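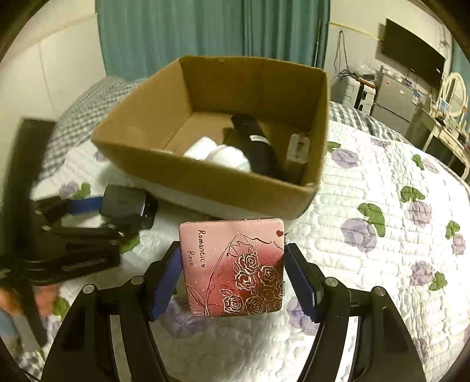
Gokix pulls hand-held gripper from use after pad fault

March 11, 2021

STUDLOW - Gokix has today asked everyone using its hand-held gripper to stop work and check the finger pads before picking up anything else. Fault found last week. Pads can creep on the finger under a long squeeze, and the grip lets go with no warning.

What we know so far

Three drops reported, all during home packing sessions, all small items with smooth sides. One was a compact case in a printed "Romantic Rose" lid, held upright in front of a cardboard box. The mirror inside broke on a later pick and a user cut a thumb clearing it up. Minor cut, treated at home. We are sorry it happened and have spoken to the person involved.

The other two drops did no harm to anyone.

What went wrong

The blue rubber pads are glued to the inner face of each finger. A batch of glue from our supplier Langlois was used past its date. That was our mistake, not theirs, the tubs were marked and we missed it. Six tools left the workshop with pads from that batch. The metal screws and the trigger are not affected as far as we can tell, but testing is still going on.

"We should of caught this on the bench," said Beat Oberholzer, head of tool safety at Gokix. "The pull test we were running lasted 3 seconds. People hold things a lot longer than that when they're lining up over a box. It's now 18 and every tool gets it."

What to do now

Stop using the tool. Put down whatever it is holding, over something soft if you can.

Press each pad sideways with your thumb. Any movement at all, bag the tool and send it back.

No movement, still send us the number from the grip and wait for a reply. Please dont carry on in the meantime.

Do not re-glue pads yourself. Household glue goes brittle and makes it worse.

No glass, no blades, no hot drinks with any Gokix gripper until further notice, whatever batch.

Recordings already made can be kept. Mark any session with a drop in it so that it can be looked at seperately.

Next steps

New pads will be fitted at our Plimard workshop, free, postage paid both ways. First repaired tools go out as soon as they pass the longer test. A full written report will follow in May and will go to all users, including those with tools from other batches.

Press questions to the Gokix office in Studlow. Users should reply to the safety notice sent to them this morning.

ENDS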